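# lavandale-pulls

Drawer-handle demonstrations for a two-finger gripper, steered by a person at a desk with a hand controller and strong opinions about drawers. If you want pouring, folding or anything involving eggs, that's the Bitosau repo.

## What's in it

- 300 episodes, all teleoperated, one drawer per episode
- wrist camera video and gripper opening
- controller input, logged separately from what the arm did with it (the gap between the two is educational)
- a `notes.txt` per session, of varying literary quality

Failed approaches are kept and tagged `miss`. Bumps against the bar are tagged `bump`. Please don't merge the two; we did that in April and spent most of a month unmerging them.

## How episodes are driven

The operator brings the gripper up to the handle, lines the fingers up on either side of the bar, closes, pulls and lets go. Written down like that it sounds like a job for a toddler. From the wrist view, with the fingers hiding the lower part of the bar, it takes new operators almost 8 sessions to stop apologizing to the furniture.

Start poses vary on purpose. Things lying on the wood may be nudged between episodes or left alone, as long as they don't block the pull.

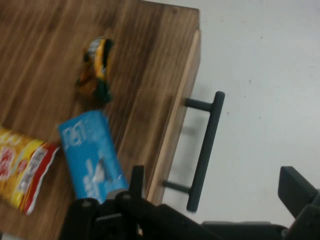
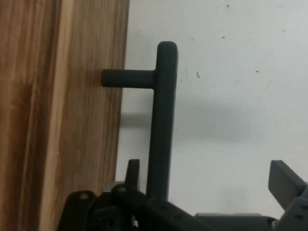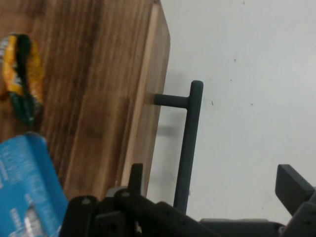

Dark bar handle, brown wood, pale wall: the three views share those, and so does far too much of the set. Kwiatkowski objected to this on the issue tracker, saying that a policy trained here would learn one handle very well and greet every round knob as a personal insult, and asked whether we planned to add any. We do. The knobs are in a box. The box is on the list.

Also from that thread: the suggestion to drop the slow episodes. We left them in. Slow ones carry `pace: slow` and you can filter them in a single line:

```
python select.py --tag pull --exclude slow,miss
```

## Known problems

- Motion blur during fast approaches. Sharpening made it worse.
- Gripper opening reads 2 mm too wide in the early sessions. `fix_offset.py` corrects it. Run it once. Running it twice also works, in the sense that it finishes.
- Controller and video clocks drift on long episodes. Anything over 1,000 steps should be resynced before training.
- Force is not recorded. Operators were asked to write down when a pull felt stiff, and they used the word "stiff" for everything.

## Splits

Train and test are split by session, so neighboring episodes stay together. The older random split is still in `attic/` for anyone who enjoys flattering numbers.

## Related

`clarker` has the replay tool. It expects the old folder names; pass `--legacy` until someone fixes that.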